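Breakfast till noon: a chat with Efe Okafor of the Stultholm

I'd booked one night at the Stultholm and ended up staying two, so I may be a bit biased. Efe Okafor took over the place in March with her business partner, Murdo Strachan, and she'd promised me a proper sit-down once the morning rush was over. We got the window table and a pot of coffee so strong I was still awake at midnight!

The hotel has 44 rooms on 4 floors, and the first thing I wanted to ask about was breakfast, which runs until noon. "People thought we were mad," she told me. "Murdo thought we were mad, and he's the cook. But our guests come off the late ferry, they're in bed at one, and then you want them downstairs by nine? I wouldn't do it."

She started out on the front desk at a big place in Zelness (she wouldn't let me name it) and stayed six years. "I learned how to say sorry in a lot of languages. What I wanted was to be able to fix the thing. Somebody's room is noisy, you move them. You don't fill in a form."

Are there rooms she'd steer people away from? She laughed at that. "Room 6 is tiny. It says so on the website, it says so when you ring up, and it's still the one that goes first. It's cheap and it gets the sun."

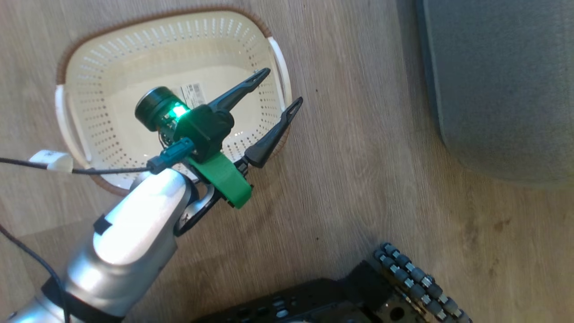 I asked about prices too, as I always do. Breakfast is in the rate, dogs are free, and you can cancel up to the day before. "We tried charging for the dogs," Efe said. "We had one very long letter from a man with a greyhound and we gave in."

Next on the list is the top floor, where she'd like family rooms with a proper bath. The lease runs to 2033, so there's time, though Murdo wants a new oven first and they were still arguing about it when I went up to pack. I had the smoked haddock before I left, at ten to twelve, and it was lovely.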